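4.2. Manipulación de prendas de punto

El segundo bloque de ensayos se dedicó a la ropa tendida sobre la cama, la tarea con peor resultado en el estudio previo de Lamstead. Se registraron 700 demostraciones con pinzas manuales, repartidas entre dos viviendas de Javach, y con ellas se entrenó la política descrita en la sección 3. Las prendas de punto grueso se analizaron por separado: se comprimen al agarrarlas y sus bordes tienden a enrollarse.

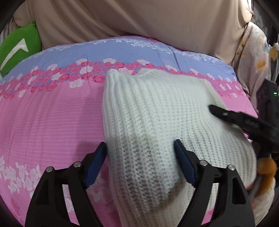

Figura 2. Dos pinzas sobre una prenda de punto de color crema, recogida sobre una colcha de rosas.

En camisetas y toallas el sistema completó el doblado en más de 80 de los 100 intentos. Con el punto grueso el rendimiento cayó a menos de la mitad - el fallo habitual fue tomar dos capas de tejido como si fueran una. El método de Pacheco, basado en localizar esquinas, tampoco resolvió estos casos. Los tiempos de ejecución siguen siendo superiores a los de una persona y no permiten hablar todavía de uso doméstico sin supervisión.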